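Karnircombe Social Club, Drinks Sub-group
Minutes, Monday, July 24, 2023

Present: Sawsan Karam (chair), the usual five, one dog.

1. Iced coffee
The trial at the Flosport family day sold 40 cups. Sawsan had catered for 100. The balance went home in ice cream tubs and is understood to have kept several households awake.
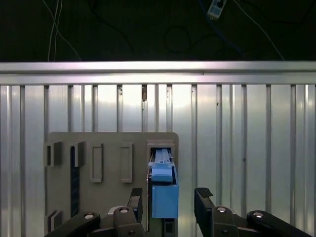 Complaints were received about the colour of the mango version. Agreed to strain it next time.

2. Blender
The Vudton no longer crushes ice. It warms it. Khalaf Catering will lend us theirs until October, provided we return the lid, a condition we have failed before.
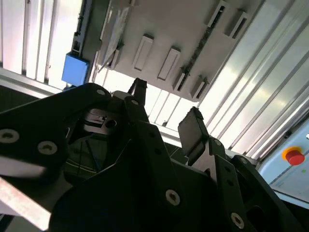
Black plates and silver screws, close up.

3. Milk
Oat milk was discussed for 24 minutes. Motion to stock both kinds carried. Motion to stop discussing oat milk carried with more enthusiasm.
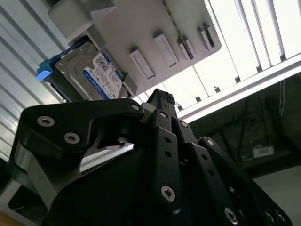

4. Prices
Small cup to stay at $3. A large cup was proposed, then withdrawn when it was noted we own only small cups.

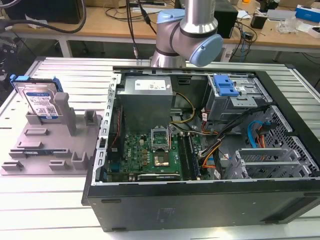 Computer tower on its side, cover off.

5. Other business
Sawsan's watermelon and mint sample was tasted. Opinion was divided along the lines of who had been given the seeds.

Action: Sawsan to find the lid.

Meeting closed when the biscuits did.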